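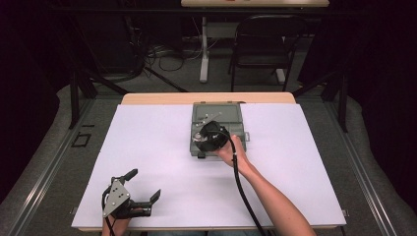 Week nine at the Grodcombe robotics club and I've been promoted from "parent who makes tea" to "parent who is allowed to hold things". One in each hand, no less.

My niece Yasaman Nouri talked me into it. Her team is entering the Drarkisau challenge in November, category three, small parts handling, and they need recordings of a human doing the job so that their machine can learn from somebody who knows what they're doing. They couldn't get one of those, so they got me.

The job is picking fiddly metal bits out of a case and putting them back in again. My first go took 205 seconds. Yasaman's took 32, and she was talking to someone about crisps throughout. I have been opening drawers and boxes for most of my adult life and it was a blow to learn that I do it badly.

The target for the term is 526 good recordings. We have 161. "Good" is decided by a boy of fourteen who watches each one back at double speed and says "nah". I have worked under managers with less authority and considerably more hair.

My brother Babak came along at half past six to collect his daughter, watched me chase a small rod across the board and asked whether the machine was supposed to end up moving like that. Yasaman said they were hoping to average me out.

The team is called Ferura, after a long argument I missed. The rival lot, Galindo, have matching hoodies. We've asked for hoodies. I'm told the money went on cable.

Back next week, with my reading glasses this time.

14 comments | Shared 6 times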